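Listening to the Floor

A small Navley firm wants to track falls in aged-care homes without cameras or pendants, using vibration sensors fixed to the joists.

By Fraser Dow

The sensor is a geophone, the same class of device that exploration crews bury in paddocks to record seismic lines. It contains a coil on a spring, a magnet and very little else. When the floor moves, the coil lags behind the magnet and a voltage appears across two wires. Suvum, a company of modest size in Navley, has spent the past three years trying to decide what those voltages mean.

"A footstep is a short event with a broad spectrum," says Tiruwork Yilma, who leads the signal-processing group. "A dropped book has nearly the same onset. The separation is in what follows, in the first few hundred milliseconds after the peak."

The application is fall detection. Most existing systems depend on something worn or something that looks. Pendants are left on bedside tables, and cameras are unwelcome in bathrooms. Radar and other radio-frequency methods have filled part of the gap, but they need a clear volume of air and they cope badly with two people in a small room. A floor sensor needs neither line of sight nor any cooperation from the resident. It does need a floor with predictable mechanical behaviour, and that requirement has taken up most of the group's time.

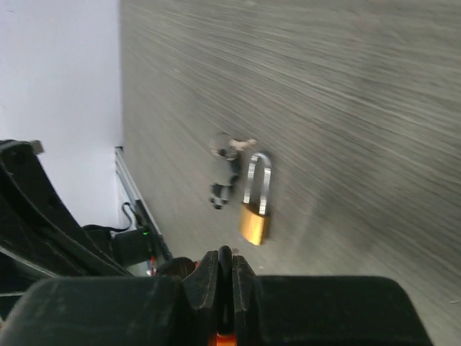
Timber floors on joists carry vibration well along the grain of the structure and poorly across it. A heel strike above a joist can arrive at a sensor four metres away with more energy than one a metre off to the side. Concrete slabs are more uniform but attenuate quickly, and carpet over underlay removes much of the high-frequency content on which the classifier was first trained. The early model, built on recordings from a single timber-floored test house, performed well there and failed when it was moved to a slab building across town.

Letay Alemneh, a structural engineer who joined from a bridge-monitoring consultancy, proposed measuring each floor before asking the software to interpret it. The installer now drops a steel ball from a fixed height at marked points through the room. Each sensor records the response, and the set of responses is used to estimate a transfer function between every point and every sensor. The process takes one technician most of a morning for a typical ward. Incoming signals are then corrected for the path they have travelled before the classifier sees them.

"You are removing the building from the data," Alemneh says. "You never remove all of it. Temperature moves the resonances, furniture moves them, and a full bookcase moves them quite a lot."

To handle the drift, the system treats ordinary footsteps as a continuous, low-quality calibration source. The night round is especially useful, as staff walk a regular route at a regular pace when little else is happening. If the corrected footsteps begin to spread in amplitude or timing, the site is flagged and the ball-drop procedure is repeated at a handful of points.

The training set is the next difficulty. Real falls are rare and seldom recorded on instrumented floors. Suvum's set contains 1308 labelled impacts, the majority of them produced by articulated dummies or by stunt performers landing on thin mats. Of the total, 273 are classed as slow falls, in which a person slides down a wall or out of a chair. These generate no sharp peak at all, only a low, drawn-out disturbance that can resemble a wardrobe door being closed or a trolley crossing an expansion joint. 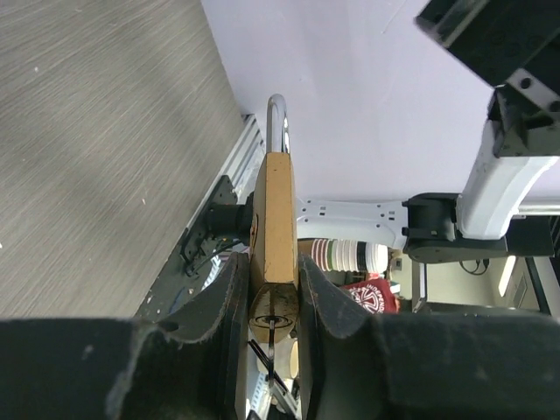
SENSORS & SIGNALS

Slow falls are where the published literature is thinnest and where the clinical interest is strongest. A resident who collapses heavily is often heard by someone. One who slides to the floor may remain there until the next scheduled check, and the length of time spent on the floor is itself a predictor of poor outcome.

Feven Gidey, the group's machine-learning engineer, abandoned single-event classification for this category. Her current model keeps a running estimate of where activity is taking place and what kind it is. A slow fall is inferred from a sequence: footsteps toward a location, a diffuse low-frequency disturbance, then an absence of the footsteps that would normally follow. The alert is delayed by design. At present the model waits 100 seconds before notifying staff, a figure settled with the nurses after shorter windows produced too many alarms from residents who had simply sat down.

Whether that trade-off is correct is disputed. Kalkidan Yimer, a geriatric nurse and researcher who advises the Bogale trial site, would prefer a graded alert, with a silent prompt at the nurses' station well before the audible one. "A false alarm has a cost and it falls on the same four people each night," she says. "A prompt on a screen costs them a glance." Suvum has agreed to test the scheme during the second phase, beginning in February.

Privacy questions have been milder than with cameras but have not disappeared. Gait is individually distinctive, and a sufficiently good floor array can tell one walker from another. Raw waveforms are processed on a unit inside the building and overwritten, with only event summaries retained. Yimer's view is that residents should nonetheless be told that identification is possible in principle, and the consent form at Bogale now includes a paragraph to that effect.

The hardware has changed less than the software. The geophones are an off-the-shelf part, potted in resin and screwed to the joist or bonded to the slab with epoxy. The digitiser board is Suvum's own, manufactured under contract at Ganumden, and its third revision fixed a grounding fault that had been placing mains hum directly across the band of interest. Batteries were considered and rejected; the units are wired, and the cabling remains the largest single item in an installation quote.

A second building at Bogale, with a suspended slab and vinyl flooring throughout, is being measured now. Alemneh expects it to be harder than the first, owing to a lift shaft on the eastern side that shows up in every recording made so far.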